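How to Teach a Strong Dog to Walk on a Loose Lead

Updated 2 September 2022

Most dogs pull because pulling works. The dog leans, the person follows, and the dog gets to the tree. If your dog is large or has gone a few years without any lead training, the habit can be well set by the time you start. It can still be changed. Plan on short sessions every day and expect slow progress for the first couple of weeks.

These steps are the ones we hand out to new adopters at Orkwood, and they work for puppies as well as adult dogs.

What you need

A flat collar or a well-fitted harness with a ring on the chest. A fixed lead six feet long. Small soft treats, cut to the size of a pea. A treat pouch, or a jacket with a pocket you don't mind getting greasy.

Do not use a retractable lead for this. The spring keeps a little tension on the line all the time, and the dog learns that tension is normal. Put it away until the training is finished, or give it to someone with a very small dog.

Check the harness before you start. You should be able to slide two fingers flat under every strap. If the front strap sits across the shoulder joint, it is too low and will shorten the dog's stride. Dogs that are still filling out after coming into rescue need this checked every week or so. We had one big shepherd mix who arrived in February and went up two sizes before she went home.

Step 1: Start indoors

Clip the lead on in the kitchen or hallway and do nothing. Let the dog sniff, wander and get bored. When she looks at you, say "yes" in a normal voice and give her a treat right beside your leg. Where you hand over the treat matters more than people expect. If you feed out in front of you, the dog will end up out in front of you.

Do this for two minutes, then take the lead off. Repeat a few times during the day.

Step 2: Take one step

With the dog at your side, take one step. If she comes with you, say "yes" and treat at your leg. Then take two steps. Then one again, then three. Mix up the number so she doesn't learn to expect food on a fixed count.

Pick a side and stick to it for now. Left is traditional, but there is no rule about it. If more than one person walks the dog, everybody should use the same side and the same word.

Step 3: Stop when the lead goes tight

Once she can cross the room beside you, move to the yard or driveway. She will pull here, and that's fine. When the lead goes tight, stop walking and stand still. Don't yank her back and don't say anything. Hold the lead in both hands against your stomach so your arms don't get dragged forward.

Wait. At some point she will look around, shift her weight or take a step back. The second the lead goes slack, say "yes" and walk on. Moving forward is the reward here, so you don't need a treat each time.

The first few sessions will be very dull. You may spend ten minutes getting to the end of the driveway. Go back inside after that and try again later.

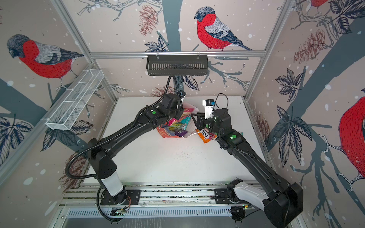

Some dogs will hit the end of the lead, bounce back, get moving again and hit the end a second later. If yours does this, add a turn. When she surges ahead, say "this way" in a cheerful tone, turn around and walk in the other direction. Treat when she catches up to your leg. Two or three turns are usually enough to get her attention back. Turn smoothly, and give her time to hear the cue before the lead tightens.

Step 4: Build up the distance

Now try the sidewalk at a quiet time of day. Keep sessions short. At first, treat every few steps. When she is doing well, stretch it out to every 10 steps, then 20, then 30. By the time you can go 100 steps on a loose lead with one treat at the end, you have a dog who understands the job.

If it falls apart, go back to the last distance that worked. Bad days happen, and they are often tied to wind, poor sleep or the neighbor's cat.

Step 5: Let her sniff

A walk with no sniffing is not much of a walk. Pick a phrase such as "go sniff" and use it when the lead is loose. Let her pull her nose along the grass for a minute or so, then call her back to your side and carry on. She learns that the way to get to the good smells is to walk nicely first.

Step 6: Add distractions one at a time

Other dogs are usually the hardest. Start far enough away that she can see the other dog and still take food from you. If she won't eat, you are too close. Cross the street or step behind a parked car, and try again from farther back.

A friendly dog can be as hard to hold as a worried one. Big playful dogs often don't know their own weight, and a happy lunge will still pull you off your feet. Don't let her drag you over to say hello. If both owners agree to a greeting, wait for a slack lead, give her three seconds, then call her away and treat.

Common problems

She bites the lead. This is usually excitement or being tired. Stand still, scatter a few treats on the ground and start again when she has finished them. If it happens at the end of every walk, make the walks shorter.

She freezes and won't move. Don't drag her. Crouch down side-on, wait, and let her choose to come. Newly adopted dogs often need several days before they want to go farther than the front gate.

She is perfect with one person and terrible with another. Have both people walk together, with the second person holding the lead and handing out the treats. Swap back and forth over a week.

She pulls only on the way out. Let her run around the yard or play tug for five minutes first, and then clip the lead on – it takes the edge off.

What to do about necessary walks

She still has to go out while you are training. The trouble is that every walk where pulling works will undo some of the practice. One way around this is to use two pieces of equipment. Clip to the front ring of the harness for training, and to the back ring for the walks when you just need to get around the block. Most dogs learn the difference fairly quickly.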